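4. Setting up the Milludex foot bath for treatment room use

This section covers filling, heating and daily draining of the Milludex in a spa or massage room. Electrical connection is covered in section 3. Do not start until the wall outlet has been tested and the test recorded on the inside cover of this guide.

4.1 Placement

1. Set the basin on a level floor, with the drain side facing the room's floor drain or sink.
2. Leave a clear gap behind the basin so the air inlet is not blocked by towels or curtains.
3. Turn the four leveling feet until the basin does not rock when pressed at each corner.
4. Place the client's chair so that the knees bend at a right angle when the feet are flat on the basin floor.

Note: On soft flooring, put the supplied board under the basin. The leveling feet sink into vinyl over time and the water level sensor will read low.

4.2 First fill

1. Close the drain valve by turning the lever toward the front.
2. Fill with cold water to the lower line.
3. Switch on at the rear. The display shows 587 during the self-test, then goes blank.
4. Hold the jet button for 3 seconds. Air will leave the lines with some noise.
5. When the jets run steadily, switch off, drain fully and wipe the basin dry.

Caution: Do not run the jets with the water below the lower line. The pump seal can be damaged in a single dry run, and this is not covered by the Dranbridge warranty. 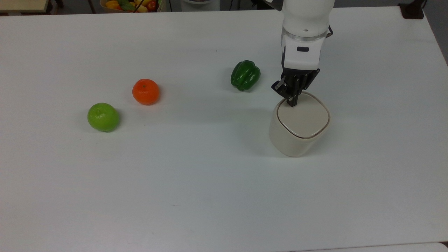 4.3 Setting the temperature

1. Fill to the upper line with warm tap water.
2. Press the heat button once. The set point flashes.
3. Use the arrow buttons to choose the temperature, then press the heat button again to store it.
4. Check the water with a separate thermometer before each client. The display shows the temperature at the heater, and this can differ from the temperature at the feet.

Caution: Clients with diabetes or reduced feeling in the feet may not notice water that is too hot. Ask before every session, including with regular clients. If in doubt, leave the heater off.

4.4 Oils and salts

Use only products that dissolve fully in water. Add them after the jets have been switched off. Massage oil left on the skin from an earlier treatment should be wiped off before the feet go in, as it collects in the jet housings and turns sticky.

Clean the jet housings after every 200 sessions. The counter is reached by pressing both arrow buttons together. It does not reset on its own. 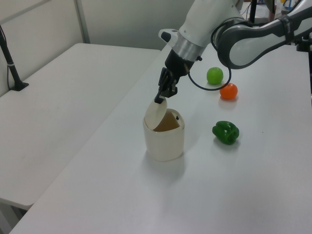 Judite Serrano writes that at her spa the counter went back to zero after a power cut, and she asks whether the cleaning is then due at once. It is, unless the session number was written down beforehand. Keep a log sheet near the basin and copy the counter to it at closing time.

4.5 Draining at the end of the day

1. Switch off at the rear and unplug.
2. Open the drain valve and wait until the flow stops.
3. Tilt the basin toward the drain side to clear the last of the water. This takes 2 people.
4. Leave the valve open overnight.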